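Home | Projects | People | FAQ | Contact
Search this site Go
Print this page | E-mail this page

Meso: your questions, my answers

I'm Lavanya, I look after the Meso project here at Rovcombe, and I get the same e-mails over and over (which I love, keep them coming!). So I finally put my replies in one place.

What is Meso?

It's a way of teaching a pair of arms to handle things that sit inside each other. We do it by demonstration: a person steers the arms through the job, we record it, and a network learns to copy the moves. Nested bowls are our favorite test, because every bowl hides most of the next one.

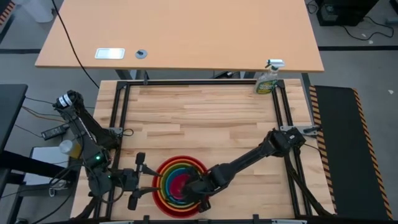 How many demonstrations do you need?

We trained the current version on 20 per bowl size. Fergal Noonan tried it with 12 and the big bowls were fine, but the small ones got dropped a lot.

Why so many cameras?

The arms have a view from overhead, and we add low ones at table height. From down there a big bowl can block nearly everything, and I want the network to cope with that instead of panicking!
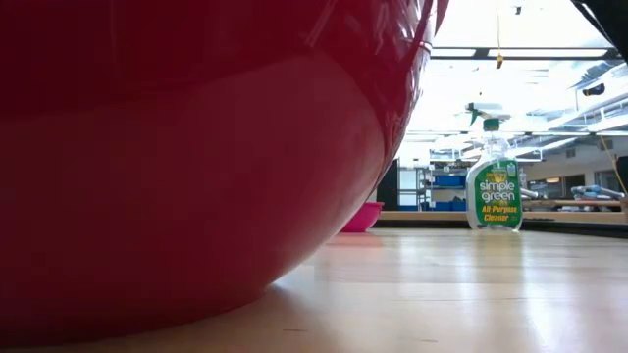 Red bowl and spray bottle, table-level view.

Does it work?

Mostly! In our June runs the arms finished the whole unstacking job in two out of three tries. The usual failure is grabbing 2 rims at once, and we're still arguing over the fix. Berwyn Price wants softer fingers, I want more recordings of people getting it wrong and then recovering.
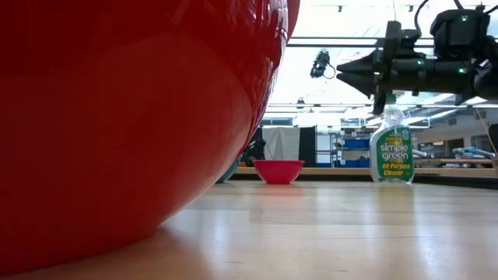

Those recovery recordings are slow to make, by the way. You have to fumble a bowl on purpose and then rescue it in a way that looks natural, and I'm terrible at it (Berwyn is weirdly good). I'll add numbers once we've trained on them.

Can I have the code?

Soon, I hope. Write to me and I'll put you on the list.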